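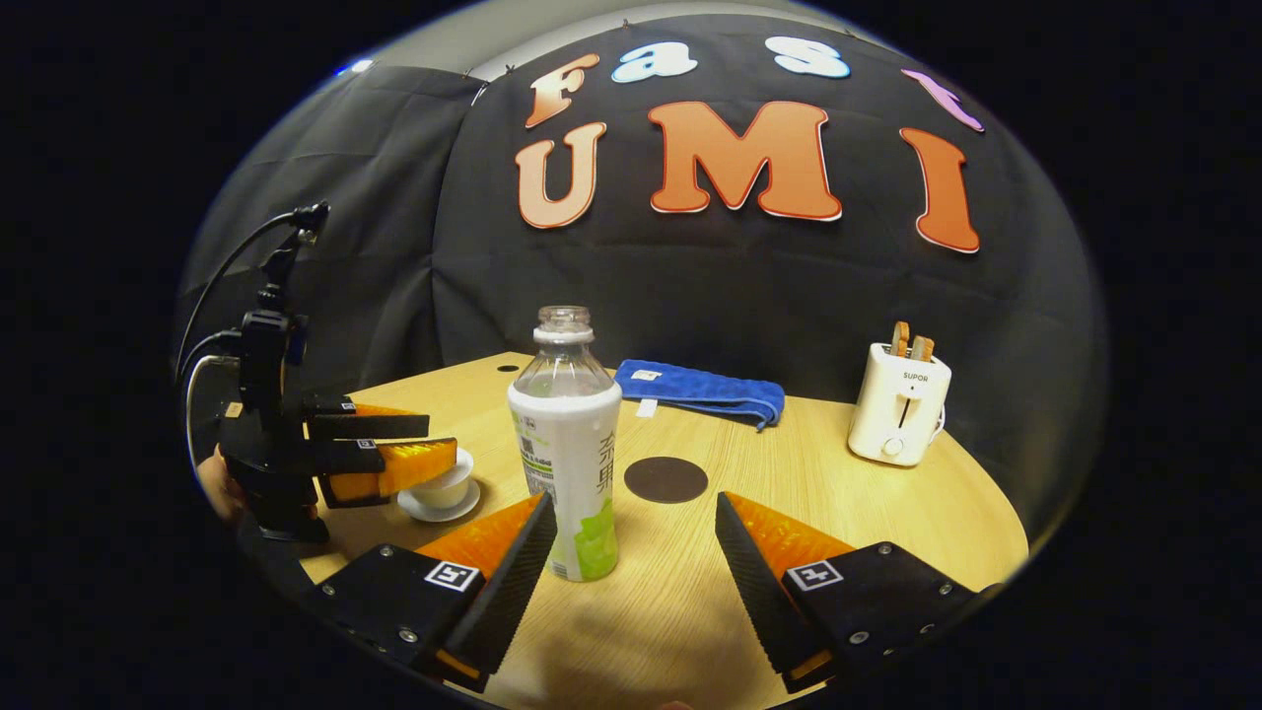
Day one of owning a round table. I would like to report that a round table has no good place to put anything. Everything on it is in the middle or about to leave.

The table came from Ramesh Tomar, who was moving to Moltinport and described it as "seats four." Four of what, Ramesh.

It has a small hole near the rim. I asked him what it was for. He said "cables, maybe?" He ate dinner on this thing for years.

Current residents: one white teacup with its saucer, one clear bottle with the cap off, one brown mat, one blue towel. I own a cabinet. The cabinet is right there.

The cap for the bottle has been missing since August. I have looked in the drawer of caps. Yes, I have a drawer of caps. None of them fit anything I own.

A word on the mat. It is round, it is dark brown, and it was bought to protect the table from hot things. In practice I put the cup beside it, every single time, like I'm being respectful of the mat.

Shota Nakajima came over, looked at the mat, and asked if it was "for something." Shota keeps his whole tea setup in a shoebox and has never once lost a cap, so I did not feel like discussing it.

The towel gets folded and goes at the back. That is my entire system. If the towel is folded, the table counts as clean. I will not be taking questions about the floor.

It does creep over the back edge a little. You cannot line up a straight towel with a round table. I tried for longer than I'd like to put in writing.

I left the label on the towel. It's white and sewn on at one end, and taking it off would mean finding the small scissors, which I last saw near the caps.

Someone asked why I don't buy a tray. I did look. Finel has a nice one for 97 dollars. For 97 dollars I'd expect it to come with the tea and somebody to pour it.

Kong had one for 18, square. On a round table. I had it in the cart for two days before I came to my senses.

Update from Ramesh, who is now eating off a rectangular table and being smug about it: the hole was there when he got it. So the mystery goes back at least one more owner.

Shota's advice is to pour first, tidy second, and stop posting about it. I've done the first one.

Found a cap! It's for a jar.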